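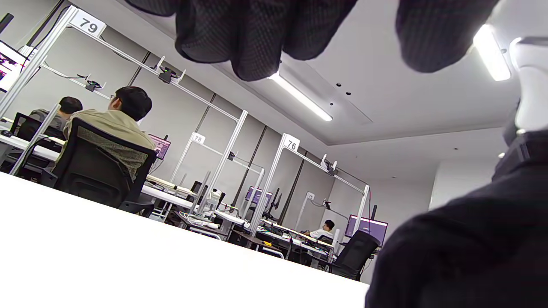
긴 방의 오후

플로무노에서 일한 지 석 달쯤 되었을 때, 나는 비로소 내 책상에 정이 들었다. 흰 책상이 줄줄이 놓이고 은색 기둥이 칸을 나누는 길쭉한 방인데, 기둥 위에는 번호표가 붙어 있어서 우리는 서로를 자리 번호로 기억하곤 했다. 79번 쪽은 오후가 되면 유난히 조용했고, 나는 그 조용함이 좋아서 점심을 먹고도 서둘러 돌아오는 편이었다. (안포트의 여름이 워낙 더웠던 탓도 있다.)

할머니는 생전에 손이 심심하면 마음이 먼저 늙는다고 하셨다. 그래서인지 나는 검은 장갑을 끼고 흰 책상 앞에 앉아 있으면, 부엌 식탁에서 단추를 고르던 할머니 곁으로 돌아간 것 같았다. 그날 내 앞에 있던 것은 손가락 사이에 들어갈 만큼 작은 은색 금속 집게 하나였다. 별것도 아닌데 자꾸만 들여다보게 되는 물건이 세상에는 꼭 있지 않은가.

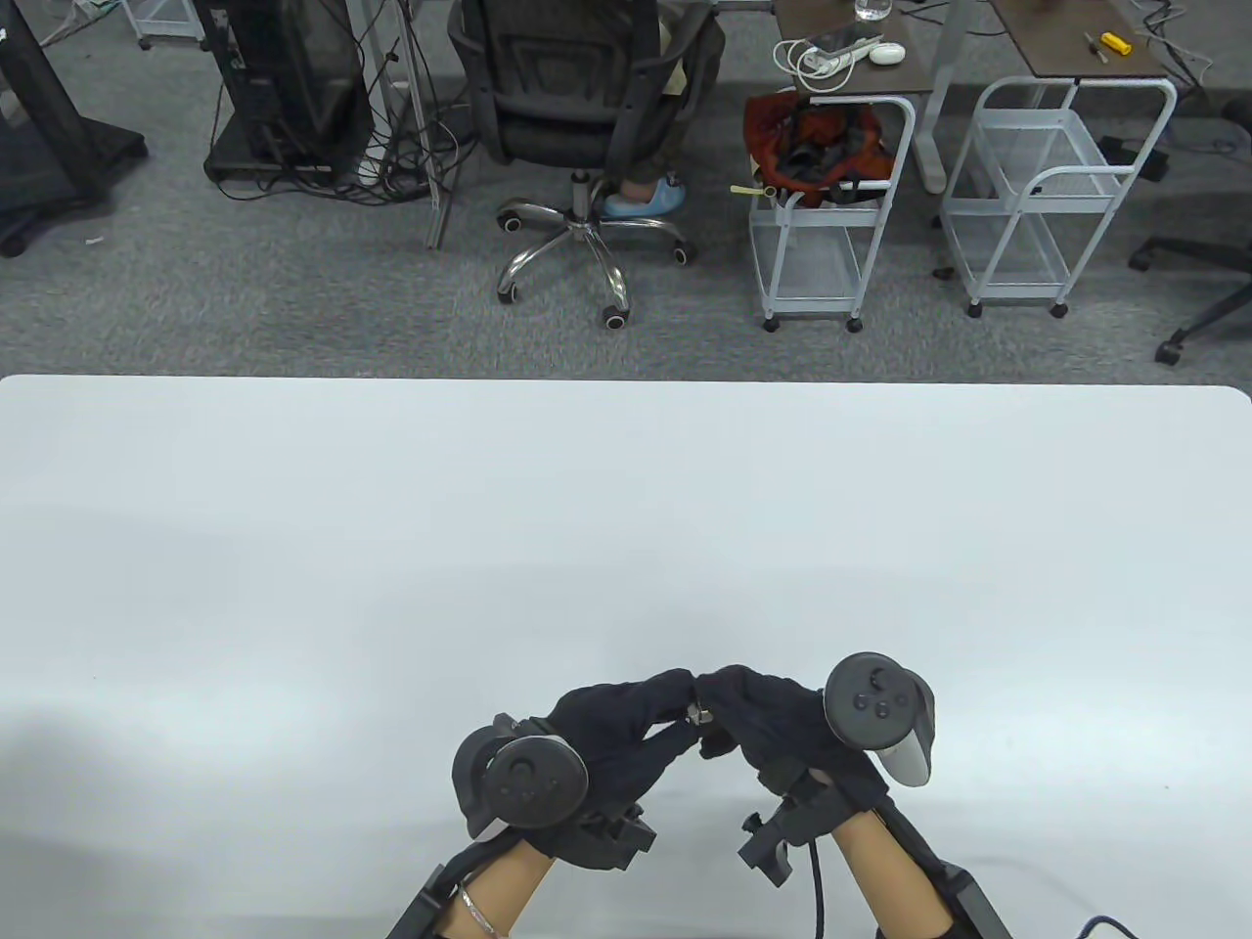

그 집게는 어디에 쓰던 것이었을까?

할머니가 편지 묶음을 물려 두던 것과 똑같은 모양이었고, 그래서 나는 그것으로 무엇이든 묶어 두고 싶었다.

할머니의 편지는 모두 19통이었다. 다바리라는 먼 항구에서 온 것들인데, 보낸 사람 이야기는 끝내 듣지 못했다. 다만 비가 오는 저녁이면 할머니는 집게를 열어 한 통을 꺼내 읽고, 다시 꼭 물려서 과자 상자에 넣으셨다. 나는 그 딸깍 소리를 들으며 숙제를 했고, 어른이 되면 누구나 그런 상자를 하나쯤 갖게 되는 줄로만 알았다. 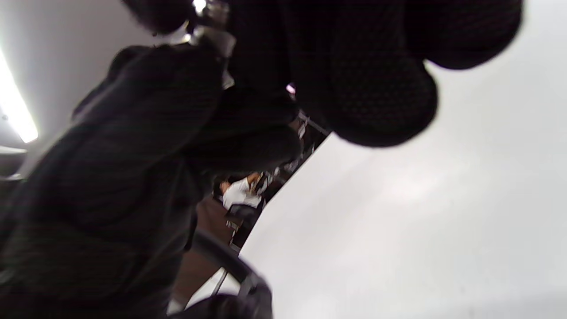

흰옷 입은 동료가 멀리 보이던 자리

저쪽 동료도 두 팔을 앞으로 모은 채 제 일에 빠져 있었다. 말을 걸까 하다가 그만두었다. 같은 방에서 25분쯤 말없이 있어도 어색하지 않은 사이란 참 귀한 것이라고, 나는 그런 생각을 하며 괜히 혼자 흐뭇해했다. 퇴근길에 필킹턴 문구점에 들러 편지지를 사야겠다는 마음도 그때 먹었다. 4,000원이 넘는 것은 사치라고 여겨 왔지만, 그날만은 조금 두툼한 종이를 고르고 싶었다!
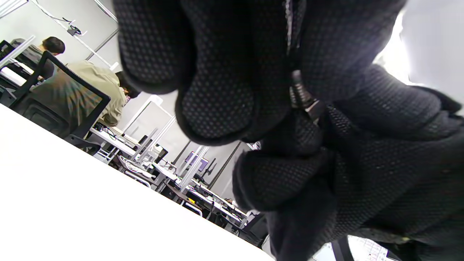
글쓴이: 긴방지기 (단편소설 연재)

손끝에 쥔 금속에서 은빛이 가늘게 돌았다. 앞쪽에서는 카키색 겉옷을 입은 동료가 책상 위로 고개를 숙이고 있었고, 나는 누구에게 첫 편지를 쓸지 아직 정하지 못하고 있었다. 어머니에게 쓸까, 아니면 다바리의 그 항구로, 받을 사람도 모르는 채 한 통 보내 볼까. 그렇게 망설이면서 나는 장갑 낀 손가락에 살며시 힘을 주었다.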